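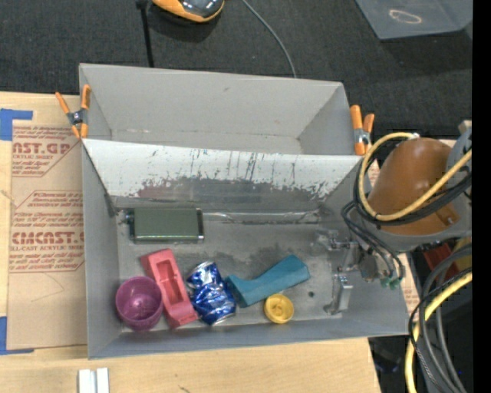

skarnley_lass
February 4, 2022
Has anyone here managed to keep up with sorting the household recycling since the council changed the rules? We've gone from one box for everything to paper kept apart, and I do miss the old way (my husband says I moan, and he's right!). I've been looking at grey tubs split into two compartments, with a sloping panel between them, and my worry is how they age, as the coating on a divider can get scratched and start flaking, and then you're stuck with a shabby thing in the kitchen for years. Would you bother, or just use carrier bags?

Paro705
Bags, every time, love. We're a house of 7 and no divided tub would last us until teatime. Hang two on the back of the door and you're sorted.

goodall_gardens
I'm going to disagree with Paro, very fondly. Bags split, and then there's bean juice all over the lino. We've had a divided tub since December and I wouldn't be without it. Scratches don't bother me one bit, it's for rubbish!

Paro705
Rinse your tins then :)

Fliritz
Rinsing is all very well if you're not on a water meter. I use the washing-up water at the end, which does the job nicely.

skarnley_lass
Oh, that's a good tip, Fliritz, thank you. I think I'll try the bags for a bit and see how we get on. Does anyone know if window envelopes go in with the paper?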